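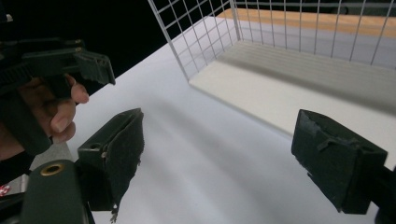 White wire mesh basket with square-grid side walls, on a white tabletop.

Bralmont Wire Basket Set: data card

Version 5. Last revised in October.

Summary

Bralmont is a set of short recordings of everyday work with wire mesh baskets on a tabletop: putting things in, taking things out, turning the basket, moving it from one spot to another. The current release has 3,552 recordings, of which 3,206 passed review and are listed in the main index. The rest are kept in a separate folder (see Rejected recordings).

Contents

index.csv: one row per accepted recording
rejected.csv: same columns, plus a reason code
objects.csv: list of the 44 objects used, with weight and longest side
baskets.csv: basket types and measured dimensions
notes/: free text per session, uneven in quality
recordings/: the recordings themselves, grouped by session

Baskets

Three basket types are used. All are open at the top.

Oma: tall walls, square grid, white wire. Most recordings use this one.
Xiao: low walls, square grid, no handles. Slides easily when empty.
Simetti: tall walls, rectangular grid, folding handles. Added in version 4.

Dimensions in baskets.csv are outside dimensions, measured at the rim. Subtract two wire thicknesses for the inside. Grid spacing is measured center to center. The Oma baskets came in two batches with slightly different spacing; the column batch separates them. If you only need one basket geometry, filter on basket = oma and batch = a.

Objects

Objects were picked from what is normally stored in a basket of this kind: folded cloths, small boxes, jars with lids, sponges, rolled socks, packets. Anything narrower than one grid cell was tested for falling through and marked in the column slips. Objects with slips = 1 are used only in the putting-in and taking-out tasks.

Cloths were refolded between recordings but not ironed. Fold size varies by up to a finger's width. Loose threads catch on the wire ends near the rim, and this shows up as a short pause in many cloth recordings. We left these in.

Tasks

put_in: one object from the table into the basket
take_out: one object from the basket to the table
fill: all objects on the table into the basket, any order
empty: reverse of fill
turn: quarter turn of the basket, loaded or empty
shift: basket moved across the table without lifting

A fill counts as complete when nothing is left on the table and nothing sticks out above the rim. Objects resting on the rim count as not complete.

Rejected recordings

Reason codes are DROP (object left the table), TIP (basket fell over), SHORT (recording ended early) and LABEL (wrong task name that could not be corrected). TIP is mostly Xiao with a single heavy jar placed against one wall. These recordings may be useful if you study tipping, but start and end times were not checked.

Known issues

White wire on a white tabletop has low contrast. Automatic outlines of the basket tend to lose the far wall or merge it with the near one. Hand-drawn outlines are provided for the rim only.

Objects inside the basket are seen through the grid from most angles. Object outlines ignore the wires and cover the whole object, including the parts behind them.

Basket position was not reset to a mark before version 3. Use the start_x and start_y columns and do not assume a fixed position.

Session notes before version 2 give weights in ounces. The csv files are in grams throughout.

Changes in version 5

Batch column added to baskets.csv
Duplicate rows for shift removed
Two jars with swapped lids corrected in objects.csv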